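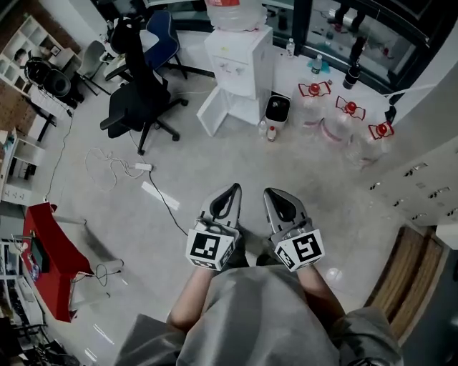 Yamuna thinks I should give up on the Vetdale train and drive to the wedding like everybody else. She told me so on the phone before I had my shoes off. The train means a change at Skevcombe with a long wait, and she says the waiting room there closes early. She may be right. I looked up the drive anyway and it comes to 466 miles, which I don't want to do alone in June with the air conditioning the way it is.

Got up at six. Toast, the end of the apricot jam. Wrote to Saskia Donnelly to ask if the spare room is still free for three nights. No answer by lunch. The hotel wants $1292 for the same nights, breakfast extra, so I am hoping hard for the spare room.

Tried on the blue suit. The jacket is fine. The pants need letting out again, and there isn't much seam left to let. I'll take them to Kozłowski on Tuesday and ask. If he says no I'll wear the brown ones, which Mother always said made me look like a bank.

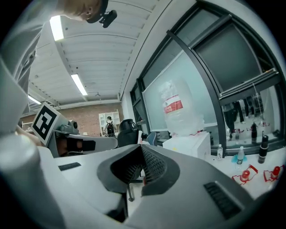 Gray housing, black vent slots.

Spent the afternoon on the gift. I had settled on a tablecloth, then remembered they eat at the kitchen counter. Yamuna says money. I don't like giving money, but I couldn't come up with anything better, so I bought a card with a heron on it and will put a check inside.

Saskia called at eight. The room is mine, but I share it with her sewing machine and a nephew may turn up on the last night. Told her that was all right. Forgot to ask about towels.

Rain after supper. Read a chapter and went back to the timetable. The early train still looks best to me.

3 min read

© The Listau Diary | Contact | Back to top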